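2021年3月

作業ノート 接着と乾燥の記録(透明板の続き)

前回のノートから少し時間があいてしまいました。忘れないうちに書いておきます。私の日本語はまだ間違いがあると思いますので、意味が分からないところは直接聞いてください。

今回の目的は、アクリル板の接着面が白くなる問題を調べることです。白くなる現象を、工房では「かぶり」と呼んでいます。塗装の人も同じ言葉を使いますが、原因が完全に同じかどうか、私はまだ確信がありません。湿度が関係することは、ほぼ間違いないと思います。

材料は、前と同じOjalaの3ミリ板です。切断面は二種類を用意しました。一つは丸のこで切っただけの面、もう一つは切ったあとにスクレーパーで削り、耐水ペーパーの300番で軽く整えた面です。もっと細かい番手まで磨いた面も比べたかったのですが、紙が棚になかったので次回にします。磨きすぎると角が丸くなり、接着剤が流れる量が変わるという話も聞きましたので、細かければよいとは限らないかもしれません。

接着剤は溶剤型で、注射器で隙間に流し込みました。針は細いほうを使いました。細い針は流れる量を決めやすいですが、途中で止まると針先で固まりやすいです。一本だめにしました。使ったあとはすぐに空気を押し出して、ふたをすること。これは自分への注意です。

作業した部屋の湿度は、午前の終わりに76パーセントでした。雨の日だったので高いです。この条件で貼った試験片は、切っただけの面も、整えた面も、端のほうが白くなりました。整えた面のほうが白い幅はせまく見えましたが、測っていませんので、印象として書きます。

そのあと、除湿機(Miris、奥の部屋から移動)を動かして、同じ作業をもう一度しました。除湿したあとの湿度を書き忘れました。これは大きな失敗です。温度計と湿度計の値は、針を持つ前に書くことにします。手袋をしてからではペンが持ちにくく、「あとで書こう」と考えて、そのまま忘れます。

結果だけを書きますと、二回目の試験片では白さがかなり少なくなりました。ただし、二回目は私の手も慣れていましたから、湿度だけの効果と言うことはできません。次は順番を入れかえて、先に除湿した条件、あとに湿った条件で行うべきです。

気泡についても少し書きます。気泡は、白くなる問題とは別に考えたほうがよいと思います。溶剤を一か所からたくさん入れると、反対側から空気が出る前に道がふさがり、細長い泡が残ります。少しずつ入れて、板をわずかに傾けて待つと、泡は少ないです。待つ時間は短くてもよいようですが、急いで板を押すと、溶剤が表面にはみ出して跡になります。表面の跡は磨いても完全には消えませんでした。

透明なものは、欠点が見える角度と見えない角度があります。机の色によっても見え方が変わります。白い机の上では、白くなった接着線がほとんど分かりません。暗い色の紙を下に置いて、横から弱い光を当てると、よく分かります。完成品の検査は、必ず二つの方向から見ることにしましょう。

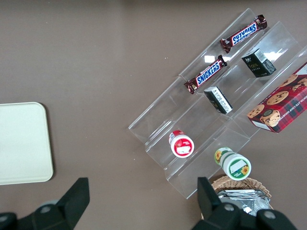

透明な三段の台。左上の段にSNICKERSが二本。

段のある形について、今後の設計のために考えたことを残します。段がある台は、平らな箱より接着線が多くなります。線が多いと、一か所の白さは小さくても、全体では汚れたように見えることがあります。曲げ加工で作ることができる部分は曲げにして、接着する場所を減らす案があります。

しかし曲げ加工にも問題があります。ヒーターで温める幅がせまいと、内側にしわができます。広いと、角がゆるくなって寸法が合いません。以前、Brakoの曲げ機で試したときは、最初の一枚だけがきれいで、続けて曲げると型が温まり、だんだん角度が開きました。冷ます時間を決めておく必要があります。また、曲げたあとの板に溶剤をつけると、細かいひびが出ることがあります。内部に力が残っているためだと教えてもらいました。先に低い温度で焼きなましをすると減るそうですが、私はまだ自分で確かめていません。

治具についても一つ。直角を出すための木のブロックに、溶剤がしみて板とくっつきました。はがすときに板の表面が曇りました。接着線に近い部分は、ブロックの角を5ミリ落として、溶剤が届かない形にします。マスキングテープを貼る方法も試しましたが、テープの下に溶剤が入ると、のりが溶けてもっと悪くなりました。この方法はおすすめしません。

廃液と布は、赤いふたの缶に入れました。缶はほぼいっぱいです。換気扇は弱い設定では足りないように感じましたので、注射器を使う間は強い設定にしてください。少しうるさいですが、においが全然ちがいます。

次回すること
・湿度を変える順番を入れかえて、同じ試験をする
・湿度と温度を、作業の前とあとに書く
・白くなった幅を、目ではなくスケールで測る
・細かい番手の耐水ペーパーを注文する(Hukusの在庫表を先に見る)
・焼きなましをした曲げ板と、していない曲げ板で、ひびの出方を比べる

試験片は鉛筆で番号を書いた紙と一緒に、引き出しの二段目に入れてあります。油性ペンの番号は溶剤で消えましたので、板に直接書かないでください。

追記。翌朝もう一度見たところ、一回目の試験片の白さは前の日と同じに見えました。乾けば少し透明に戻ると期待していましたが、戻りませんでした。写真は暗い紙の上で撮り直す予定です。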